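Notebook, August, 10.40

Tidying trial in the Grellach flat, living room set. We've swapped the plain cover on the round table for the quilted one from the Tredura box, and what a difference it makes! Everything looks like a real room after a film night now. Same rule as before: cups first, then cans, cloth last of all. 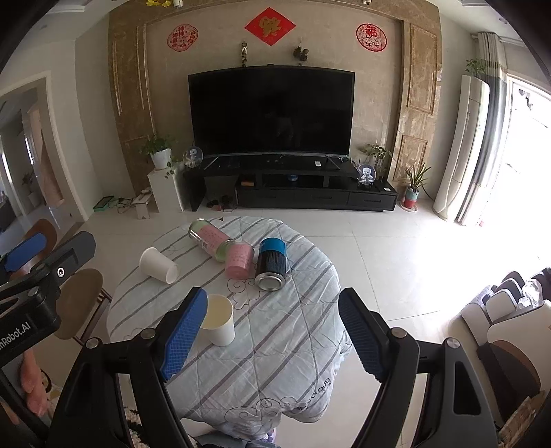 Cloth 111 is my favourite so far (inventory no. 3143, must get that onto the Amska sheet). It's soft, it rucks up at the slightest tug, and the folds make a proper job of what used to be dull clearing up. I love the little line-drawn clouds on it, and the stripes hide nothing. With two of the cans lying on their sides and one of the paper cups tipped over, there's plenty to sort out before anyone can smooth the thing flat.

To do: try it with the cloth pulled tight, 2 goes each way. Ask Rweyemamu for more paper cups, same size. Bin bag on the left next time, I kept reaching across myself.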